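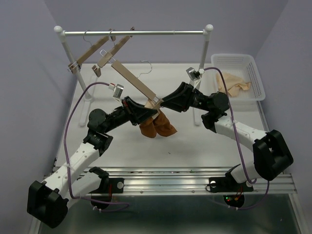 A lever is a stiff bar that turns around a fixed point. The fixed point is called the pivot, or fulcrum. When you push on one part of the bar, another part of the bar moves. Levers can make a small push stronger, or they can make a small movement bigger. Many levers are easy to miss. The wooden clip holding the brown fabric at the lower end of the hanger is a clip of the kind that works by leverage – pinching and gripping happen in different places.

Every lever has 3 parts to look for
The pivot is where the bar turns. The effort is the push or pull you put in. The load is the thing you want to move or squeeze. The order of these parts along the bar gives the class of the lever.

First class
The pivot is in the middle. A seesaw is first class. So is a pair of scissors, which is two levers sharing one pivot. A spring clothespin is also a pair: you pinch one end, the two pieces rock, and the other end opens. Let go and the spring closes it.

Second class
The load is in the middle. In a wheelbarrow, the wheel is the pivot, the dirt is the load, and your hands lift at the far end. A nutcracker is two second-class levers joined at one end.

Third class
The effort is in the middle. Tweezers and fishing rods are third class. The tip moves farther than your fingers do, but it pushes with less force.

Distance matters
Suppose the load sits 2 feet from the pivot and you push 6 feet from the pivot. Your distance is 3 times as long, so you need one third of the force. Your hand also has to travel 3 times as far as the load. This is the trade in every lever – force for distance.

Try it
Lay a ruler across a pencil. Put an eraser on one end and press the other end down with a finger. Move the pencil closer to the eraser and press again. Then move it closer to your finger. Write down which position needed the hardest push.

Words to know
Pivot: the point a lever turns around.
Effort: the force you put in.
Load: the thing being moved or squeezed.

Text by Naima Filali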